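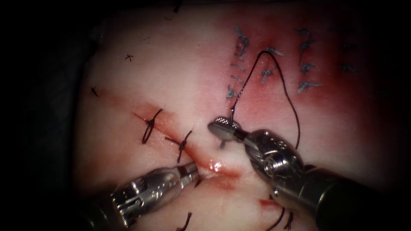
## Journal de l'atelier de suture, décembre, après-midi

Reprise des travaux à l'atelier du centre Brirnier. M. Lukian Koval a assuré l'encadrement ; M. Fulgencio Salinas tenait le registre du matériel. L'exercice inscrit au programme portait sur la fermeture d'une incision oblique par points séparés, au fil noir.

Deux nœuds noirs figurent le long de l'incision, que souligne une trace rougeâtre. Le plus haut, vers la gauche, franchit la plaie par des boucles bien lisibles et se termine par des chefs courts. Le fil en cours d'emploi reste long et forme une grande boucle montant jusqu'aux points bleus. M. Koval a rappelé à ce propos la consigne de l'atelier : réduire la longueur de fil libre avant de former le nœud, et ne serrer qu'après avoir vérifié l'affrontement des berges.

La discussion a ensuite porté sur la tension. Le soussigné tend à trop serrer, défaut déjà relevé en novembre et consigné dans la fiche de suivi. Il lui est demandé de reprendre la série sur un support clair, où le fil noir se distingue sans effort, et de couper les chefs à une longueur constante.

Concernant les fournitures, M. Salinas a enregistré la réception de 28 supports adressés par la maison Boiko. La commande de fil passée à Clavcombe demeure en attente ; une relance sera faite par écrit. Les supports portant déjà des points pourront servir de nouveau pour les exercices de nœuds, à l'exclusion des épreuves de validation.

Note personnelle : la main s'est crispée en fin de séance et le regard quittait trop souvent la pointe de l'aiguille. J'ai demandé à M. Koval l'autorisation de revenir demain avant l'ouverture, pour travailler les seuls nœuds. Accord donné, sous réserve que la salle soit rendue en ordre à 9 heures.

Le compte rendu destiné à Zasstead reste à rédiger.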